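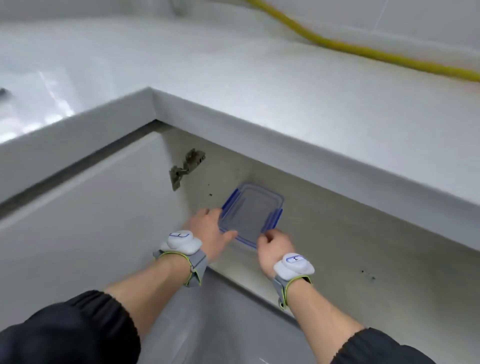

About Pulero

Pulero is a small company that makes tools for people who make games. Our main product is a level editor called Porus, and we also look after Haugland, the lighting baker that ships alongside it, and a fair number of little converters and exporters that we wrote for ourselves and then kept getting asked for.

We are glad you found your way to this page. Most people come to us through the download link or a forum thread, and never see the part where we say who we are, so if you have a few minutes, pull up a chair.

How we started

Porus began as a weekend thing. A few of us were working on a puzzle game set in a flooded town, and the editor we had was fine for small rooms but gave up completely once a map went past a certain size. You would move one wall, and then you would go and make coffee. After a winter of this we wrote a replacement that did only two jobs, placing things and saving them, and it did both quickly enough that we stopped drinking so much coffee.

The puzzle game never came out. (It still runs, and one of these days we may put it up for free, water and all.) But we had shown the editor to friends at another studio, and they asked for a copy, and then they asked whether it could do terrain, and then they very kindly asked whether they could pay us for it. That was the first time it crossed our minds that the editor might be the business and the game might be the hobby.

We took the name Pulero from the flooded town in that game. Porus was the river that ran through it, and Haugland was the hill with the lighthouse on top. We ran out of good place names after that, which is why the converters are called things like meshfix and texpack.

What we make

Porus is a stand-alone level editor. It reads the common model and texture formats, lets several people work on the same map at once, and writes out plain files that your own engine can load. We have never asked anyone to switch engines and we don't plan to. A lot of our customers have a renderer they wrote themselves and are rather proud of, and all they want is a comfortable place to build their worlds. We feel the same way about ours!

Maps are stored as text, split into tiles, so that two people can edit opposite ends of a level and merge their work in version control without tears. This took us much longer to get right than we expected. The first attempt sorted objects by the order they were placed, and a single undo could rewrite the whole file. These days every object keeps its place for life, and a small change on screen makes a small change on disk.

Haugland takes a finished map and works out the lighting ahead of time, so that it costs next to nothing when the game is running. It will use a graphics card if you have one and the processor if you don't. The largest map in our test set has 1185 lights in it, a carnival level that a customer let us keep, and we run it every night on the slowest machine in the office. If that one finishes before breakfast we know we haven't broken anything important.

Both tools come with full source code for every paying customer, down to the smallest license. If we were all to take up farming tomorrow, you could still fix a bug and ship your game.

How we work

There are a dozen of us, mostly programmers, with two artists who use the tools all day and tell us exactly what they think of them. Half of us work from the office in Wustach, above the old post office, and the rest work from home. We all get on a call on Monday to go through what came in over the weekend, and after that we try to leave each other alone to get things done.

We put out one large release a year, in July, and smaller ones when there is something worth sending. Large releases go to a test group of 300 customers first, who get them six weeks early and are wonderfully rude about them. If you would like to be in that group, write to us and say what you're building. Places open up every spring.

Support is answered by the people who wrote the code. We tried doing it another way for a few months and everyone was unhappy, the customers most of all. So when you send us a crash log, it lands with someone who can open the file and look at the line, and who may well be a bit embarrassed about it. Please do attach the map if you can. We keep it private and delete it when the ticket is closed, and it saves a great deal of back and forth.

We keep our bug list public, including the bugs we are not going to fix, with a note on each saying why. At last year's big release there were 994 closed tickets on it. One that is still open, and has been from nearly the beginning, concerns the rotate handle turning the wrong way when the camera is upside down. We'll get there.

Students and hobbyists

Porus is free for students, teachers and anyone making a game for fun. There is no watermark, no time limit, and no smaller version with the good parts taken out. If you start selling your game later on, you buy a license then. Schools can have up to 100 seats by filling in a single form, and if you need more than that, drop us a line and we'll sort it out.

Getting in touch

The contact form goes to a shared inbox that all of us read. We answer on working days, usually by 4 p.m. if you write in the morning. Visitors to Wustach are very welcome, though do let us know first, as the street door sticks and someone will have to come down and let you in.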